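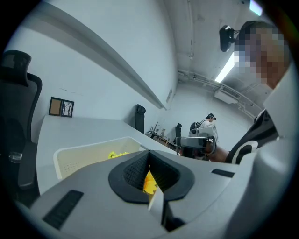 Syafiqah Hidayat asked whether foam pads are worth it over bare jaws for light floppy stuff. Short version of her post, since it got split when the thread moved:

We have two hand-held grippers, same body, trying to pick one pad type before June. Silk flowers out of a plastic basket is the test. Bare Orko jaws slip off the petals or crush them. Foam-lined ones hold, but the wrist camera loses the object once its down in the V. Anyone compared?

2 answers

Refugio Ledesma
Foam, no contest. Did 100 picks with each on a Sendix body, foam got 93. Didnt finish the bare set, gave up. Things to check:
- pad wear. Ours went shiny and started dropping stuff, swap them early
- grab by the stem side if you can, petals fold over and hide everything
- tilt the camera 7 degrees down before you change anything else. Fixed most of the lost object problem for us
Keep the same person on both sets too - my numbers were junk the first time becuase we traded off halfway.

Guest
we use Dimine pads, they're ok. More than 762 cycles on one pair and still going. Dont know about flowers, we do socks. Is the controller the same on both of yours? If one closes faster you're testing that and not the pads

Comment from Syafiqah Hidayat: same controller, yes. Trying the tilt tomorrow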